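Print this page | E-mail this page

How a Seesaw, a Scale and a Clothes Hanger Stay Level

By Marijke Van Dijk
5 Apr 2019

Sit on one end of a seesaw while the other end is empty and your end goes down. If a friend who weighs the same as you sits on the other end, the board stays level. If your dad sits there, you go up and stay up until he gets off.

All of this has to do with balance. To understand balance you need to know two words.

The first word is pivot. A pivot is the point that something turns on. On a seesaw, it is the bar in the middle. On a door, it is the hinge.

The second word is gravity. Gravity is the pull of the Earth. It pulls on you, on the seesaw and on everything else, all the time, and it pulls down.

Weight and distance

When you sit on a seesaw, gravity pulls your end down. How hard your end turns depends on how much you weigh and how far you are from the pivot. A heavy person close to the middle can balance a light person far out at the end. Ask your dad to slide toward the middle, and at some point you will start to come down.

You can work it out with multiplication. Weight times distance on one side has to equal weight times distance on the other side. A 100-pound person sitting 2 feet from the pivot balances a 50-pound person sitting 4 feet from the pivot, because both sides come to 200.

Scales

People have used this idea for thousands of years to weigh things. A balance scale has a beam with a pan hanging from each end. The thing you want to weigh goes in one pan. Metal weights go in the other pan until the beam is level. Then you add up the weights.

The town museum in Postmont has an old balance scale from a grain store. One day the store owner wrote down a sack of seed at 632 ounces. There are 16 ounces in a pound, so the sack weighed 39 and a half pounds.

The middle of the weight

Every object has a center of gravity. It is the point where the weight is the same in every direction, as if all of the weight were gathered there. For a ruler, it is in the middle. For a hammer, it is close to the head, where most of the metal is.

When something hangs from a hook and is free to swing, it moves until its center of gravity is straight below the hook. Then it stops. Pictures on a nail do this, and so do lamps on a chain.

A clothes hanger does it too. The hook is in the middle and the two arms are the same length, so an empty hanger hangs level. Put a wet sock on one arm and that side drops.

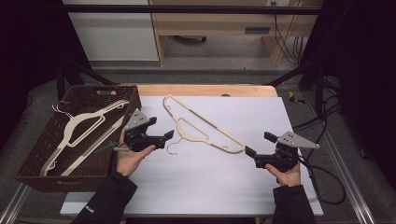

A plastic clothes hanger with a wire hook. More hangers are in the basket.

Try it yourself

You need a clothes hanger with notches, 2 paper cups, string and some coins.

Make two holes near the top of each cup. Tie string through the holes to make a handle. Hang one cup from each arm of the hanger, the same distance from the middle. Hang the hanger on a doorknob or a shower rod where it can swing.

Put a small toy in one cup. Add coins to the other cup until the hanger is level. Write down how many coins it took. Then move one cup closer to the middle and see what changes.

Words to know

Pivot: the point something turns on.
Gravity: the pull of the Earth.
Center of gravity: the point where an object's weight is balanced.

Print this page | E-mail this page

Comments (3)

Lies Koster
My class did this with pennies. A toy horse was the same as nine pennies. The string kept sliding so we used tape.

Sorin Costache
Does it work with a wire hanger?

Suha Abou Jaoude
Sorin, yes, but ours bent when we put too many coins in.

We use cookies to remember your settings. By staying on this site you agree to our use of cookies. OK | Read more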